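软物操作工位的布置、保养与一次夹爪维修记录

本文记录笔者所在工作室软物操作工位的布置方式、日常保养要求,以及近期一次夹爪维修的经过。相关内容此前散见于交接本和往来邮件,现合并为一篇,供接手本工位的同事查阅,亦供从事同类工作的读者参考。文中参数均为本工位现行参数,其他工位引用前请自行核实。

一、工位概况

本工位承担布料及其他柔软物件的抓取、平铺与折叠作业。机械臂固定于立架,末端安装两指夹爪,腕部装有一台小型相机,图像经线缆沿臂身引至控制柜。夹爪由Irkberg供货,控制程序沿用Jornico项目的版本,在此基础上修改了开合速度与夹持力上限。立架及线缆防护由Woldemariam工坊承制,三月进场,安装期间未对地面进行打孔。

作业面采用软包面,未设刚性台板。选择软包面的考虑较为直接:布料紧贴硬板时,指尖必须极其准确地停在板面高度,稍低即触碰,稍高即落空;软包面允许指尖略微压入,布料边缘随之翘起,夹取较为从容。相应的代价是高度基准不稳定,软包面受压后回弹缓慢,连续作业之后表面高度与开工时并不一致。本工位的多数保养条目,归根到底都在处理这一矛盾。

工位曾由佐伊拉·里瓦德内拉(Zoila Rivadeneyra)负责,现由罗西奥·塔马约(Rocío Tamayo)与笔者共同管理。前者离任时留下的交接本写得十分详尽,本文多处直接沿用其措辞,不再逐一注明。

二、布置要求

软包台应推至立架前端的限位处,四脚落实,以手按压对角,不得有晃动。地面光滑,台脚易于滑移,开工前须复核一次位置,中途有人碰撞台体的,亦须复核。此前曾有操作人员以膝部顶靠台沿观察夹取情况,台体移动后未予恢复,当日后半段的夹取点全部偏向一侧。交接本就此事的批注为:“观察请站在立架一侧。”

作业面后方设背景板,其侧旁为带脚轮的白色板架。背景板可以更换,更换后须在登记表中写明所用图案。白色板架须推到位并锁住脚轮;脚轮未锁的,清扫地面时极易将其带离原位。两者均处于腕部相机视野之内,移动后画面会发生变化,因此一经排定,作业期间不得挪动。

照明以自然光与顶灯混合为主。地面反光较强,午后在相机画面中常出现大片亮斑。笔者曾尝试铺设吸光地垫,效果尚可,但脚轮板架通过时地垫起皱,现已撤去,改为在亮斑明显时放下窗帘。该办法并不理想,遇多云天气光线忽明忽暗,窗帘放与不放均有不便,目前尚无更好的处理方式。

线缆自肘部以下须留出余量。余量不足时,腕部转至极限位置会拉扯相机接头;余量过大时,线缆垂落,扫过作业面上的布料。判断方法为令机械臂低速走完一遍全行程,由一人持急停按钮站立于旁,另一人观察线缆最低处是否接触台面。此项检查须由二人完成,不得由一人兼顾。

三、开机与预热

每日首次通电后,机械臂低速空走20分钟,其间夹爪反复开合。预热未完成时,不得进行高度基准的标定。空走期间可以进行台面清洁、布料准备和登记表填写,但手部不得进入机械臂行程范围。

预热结束后依次进行下列工作。

首先标定夹爪零位。将夹爪缓慢闭合至两指接触,记录读数,与前一日读数比较。偏差在允许范围内的,直接写入;超出范围的,先清洁夹指,再重复一遍。仍超出范围的,停用并按本文第五节检查。

其次标定台面高度。取一块平整的轻质薄板置于软包面中央,令指尖缓慢下降至接触,以此读数作为当日基准,随后在靠近边缘处复测。软包台远端边缘为圆弧,越靠外越低,复测点不得取在弧面上。交接本原先未写明这一点,罗西奥接手之初即在弧面上取过一次点,基准因此偏低,指尖在中央位置下压过深,布料被推出一道褶皱,始终夹不起来。该条已补入开工检查单。

最后检查腕部相机画面。主要观察两指是否出现在惯常位置、指尖是否清晰、镜头有无绒毛附着。镜头上的绒毛在画面中呈模糊的灰影,容易误判为布料褶皱,擦拭时使用镜头布,禁止用嘴吹。

四、作业中的指尖对位

细长布条是本工位较难处理的一类物件。布条窄,可供选择的夹取位置少;深色布条与深色夹指在画面中又较难分辨,操作人员往往只能依靠指尖边缘的高光判断间距。现行做法是令两指先张开,分置布条两侧,下降至贴近软包面,暂停,确认之后再行闭合。暂停这一步曾一度取消,以求加快节拍,随后又予以恢复。

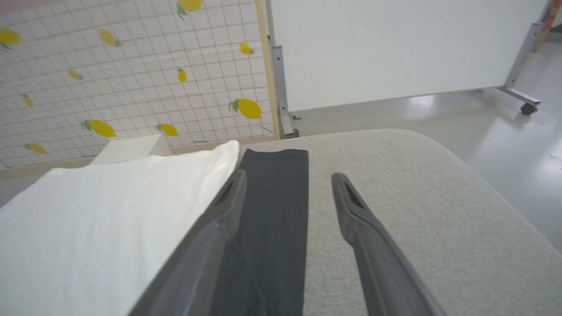
腕部相机画面:两指张开,深色布条平置于浅灰色软包面上,尚未夹取。

对位时需要留意的,主要是夹指与布料之间的压叠关系。布条若有一部分压在某一侧夹指之下,闭合时该侧会先行拖动布条,另一侧空走,最终夹住的位置与预定位置不符。轻微压叠可以继续闭合,多数情况下仍可夹取;压叠较多的,应将夹爪抬起,略作平移,再行下降。操作人员不应以加大夹持力的方式补救。夹持力过大时,软包面的面料也会被一并夹起,在表面留下起毛。

旁侧放有其他布料的,须保持间隔或事先理平折边。白色毛巾一类的物件折叠之后边缘隆起,夹指侧面容易擦到隆起处,带动整块布料移位。罗西奥倾向于将旁侧布料一律移出作业面再处理布条,笔者认为部分任务本就需要两者同时在场,不宜一概而论。此事尚未形成统一意见,目前由当班人员自行决定,并在登记表中注明。

暂停确认时,应看布条端部相对于指尖的位置、指尖是否已触及面料,以及布条上有无折痕正对闭合方向。折痕正对闭合方向时,两指会沿折痕将布条对折夹起,提起后成为双层。任务要求单层夹取的,先将折痕抹平。

闭合速度现设为程序允许范围的下段。曾有来访同行询问是否过慢,笔者的答复是,对柔软物件而言,闭合过程中布料仍在移动,速度提高之后,人来不及判断是否应当中止。是否提速,待力反馈部分改造完成之后再议。

五、夹爪停滞故障及处理

今年夏季,夹爪出现闭合停滞现象:指令已发出,两指行至中途停顿片刻,而后继续闭合。起初每日偶见,登记表中仅写有“稍慢”二字,未引起重视。其后停滞次数增多,直至某次作业中控制程序报出超时,夹爪停在半开位置。查阅计数器,自上次保养起,夹爪已开合773次,尚未达到800次的保养周期。

按照当时的规定,未到周期即无须拆检。此次故障说明,以开合次数作为唯一依据并不充分。该段时间处理的多为表面起绒的织物,绒毛脱落远多于平日,实际积存情况与计数器读数没有对应关系。

8月7日星期日,工位无排班,笔者与罗西奥对夹爪进行了拆检。过程如下。

断电,挂牌,确认机械臂制动已经生效。夹爪下方垫放厚布,以防零件坠落损伤软包面。拆卸之前,先以记号笔在夹指根部与基座之间画线,作为回装时的对位标记。此步骤系佐伊拉在交接本中反复强调的内容,本次依其要求执行,回装时确实节省了时间。

拆下夹指后,首先检查指尖凹槽。槽内积有压实的绒毛,以软毛刷无法刷出,改用木签逐段剔除。禁止使用金属工具,划伤后的槽口会钩挂布料纤维,此后积存更快。剔除之后以微湿的无绒布擦拭,静置晾干。

其次检查导向部分。绒毛沿夹指根部进入导向槽,与润滑脂混合,形成灰黑色的黏稠物,一侧明显多于另一侧。停滞的直接原因即在于此。将旧脂全部清除,重新涂抹薄层新脂,手动推拉夹指全行程,直至阻力均匀。首次涂抹偏厚,推拉时有油脂自端部溢出,遂擦去重涂。油脂一旦滴落于浅色软包面,清洗颇为费事,宁可少涂。

再次检查紧固件。一侧夹指的固定螺钉有轻微松动,已按供货方文件规定的力矩重新紧固。松动与停滞是否相关,未能确认。笔者倾向于认为两者各自独立,罗西奥则认为一侧阻力偏大,长期偏载,可能使螺钉逐渐松退。双方意见均记入维修单,留待下一次拆检时对照。

回装后两指闭合,检查指尖贴合情况。首次回装时指尖前端留有细缝,对照画线发现一侧夹指未推到底。重新安装后贴合良好。随后通电,走完预热程序,重新标定零位与台面高度,再以废旧布条反复试夹。试夹期间未再出现停滞,仍安排后续班次对此继续观察。

整个过程耗时超出预计,主要花费在寻找合适的六角扳手上。工具箱内该规格的扳手被借出后放回了另一工位的抽屉。现已为本工位单独配置一套,系于立架侧面,请勿取走。

六、保养规定的调整

根据上述情况,本工位的保养规定作如下调整,即日起执行。

开合800次的周期予以保留,作为上限。处理起绒织物的班次,收工时一律检查指尖凹槽及夹指根部,见有绒毛即行清理,并在登记表中写明织物种类。

零位读数改为逐日绘点。此前仅与前一日比较,每日偏差均在允许范围之内,累积起来却已相当可观。笔者回查登记表,将故障之前各日的读数连在一起,可以看出持续的单向漂移。图纸贴于控制柜门内侧,每日由开机人员填写,无须经由电脑。

登记表中不再接受“稍慢”“略卡”“尚可”一类的表述。出现停顿的,写明发生时夹爪处于张开还是闭合过程、大致位置、所夹物件。填写确有困难的,可以保留当时的腕部相机录像,在表中写明时段。

软包面每周以粘毛滚筒清理一遍,清理方向由内向外。面料起毛之处用剪刀修平,不得拉扯。软包台掉转方向使用时,须在台底标签上记录日期。掉转方向的目的在于使中央受压区域得到交替休整,实际效果尚待观察。

相机接头每次拆动夹爪之后均须复查。本次回装后曾有短时画面闪断,检查发现接头未完全插入,重新插紧后恢复。此类疏漏与夹爪本身无关,但极易被误认为相机故障。

七、备件与外部联络

夹指备件按一套常备,存放于控制柜下层。备件未经试装者,不得直接用于作业。外购夹指时,应向供货方说明本工位的安装孔位为旧版。此前采购过一次新版,到货之后无法安装,退换用去了较长时间,且运费由我方承担。

米兰(Milano)的合作工作室有一处布置相近的工位,作业面亦为软面。笔者与对方就高度基准问题有过书信往来,对方的做法是在软面之下嵌入一块硬质衬板,回弹较快,基准较稳,但指尖可以压入的余量相应减小。笔者计划在现有软包台报废之后试用该方案,目前的软包台状态尚好,暂不更换。

控制程序的修改部分尚未单独成册,注释散见于代码之中,且有几处为笔者早年随手所写,文字过简,今日自己读来亦需推敲。整理工作已列入计划,时间未定。接手人员如发现参数与本文不符,以控制柜上张贴的参数页为准,并请来信告知,以便更正。

八、补记

本文初稿交罗西奥审阅,其提出两点补充,照录如下。

其一,预热期间不宜将布料预先放置于作业面。空走轨迹虽高于台面,夹爪反复开合时仍可能有细小绒毛自指尖落下,浅色布料上尤为明显。

其二,左右手操作习惯不同者交接班时,应互相说明观察位置。站立一侧不同,对指尖间距的目测会有偏差,前后两班对“对正”的理解未必一致。建议统一以腕部相机画面为准,肉眼观察仅作辅助。

佐伊拉亦来信询问旧登记本的去向。登记本现存于控制柜上方的文件盒内,封面已脱落,内页完整。其中关于立架安装的几页,笔者拟于下一篇文章中摘录。

联系方式:请使用本站留言页 | 版权所有,转载请注明出处 | 返回顶部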